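Tondley Walking Audio Guide — Old Town Set

Product code: 629
Made by: Zetum
Sold as: single unit with charging cable, neck cord and one earpiece

The Tondley is a handheld audio guide for walking around old streets, markets and temple districts. It is made for people who want to hear about a place at their own speed and don't want to use up their phone battery doing it. You load a route before you leave, hang the unit around your neck and press the large button when you reach a numbered stop.

The Old Town Set comes with 24 routes already loaded. Most take a morning. The longest one, the Hapeta riverside and upper market route, takes most of a day if you stop for lunch, and there are several good noodle places near stop nine. Routes can be walked in either direction, but the narration for Hapeta was recorded going uphill, so a few of the "on your left" directions will be wrong if you start at the top.

Narration is by Nuria Sepúlveda, who also wrote the text for the market routes. English and Spanish are included. Other languages can be downloaded from the Zetum site with the cable.

Using it in crowds

Old streets get full on Saturday afternoons and on public holidays. The volume goes high enough for a packed lane, and the hold switch on the side keeps the button from being pressed by accident when people push past. If you miss a stop, press the button twice to go back. The unit does not use GPS — in narrow streets with tall buildings we found the stop numbers work better.

Temple routes have a quiet mode. It turns off the speaker and the key tones and plays through the earpiece only. Please use it inside.

Specifications

Battery: 2000 mAh, built in
Playing time: 28 hours with the earpiece, less with the speaker
Screen: two lines, backlit
Earpiece: single, left or right ear, standard plug
Charging: USB-C
Neck cord: adjustable, with safety release

In the box

Tondley unit
Neck cord
Earpiece with two spare foam covers
Charging cable
Folding map of the Hapeta district

Not included: wall plug, second earpiece. Two people can share one unit with a plug splitter, sold separately under the name Bidisik. Sound is a little lower with the splitter in use.

Care

Wipe with a dry cloth. The case will take light rain but should not be left out in a storm. Foam covers can be washed by hand in warm water and should be fully dry before you put them back on. If the unit is stored over winter, charge it once in November and again before the first trip of the year.

Returns are accepted on unopened sets. Opened earpieces can't be returned.

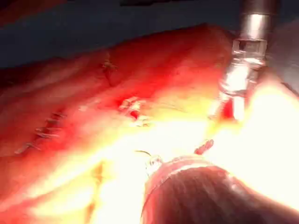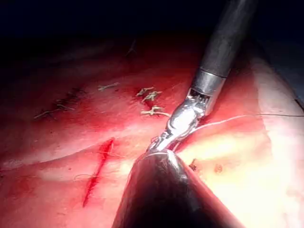
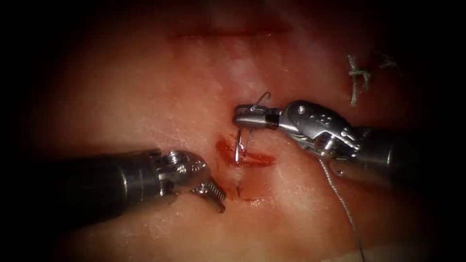
Last photo: two robotic surgical instruments at a small open incision.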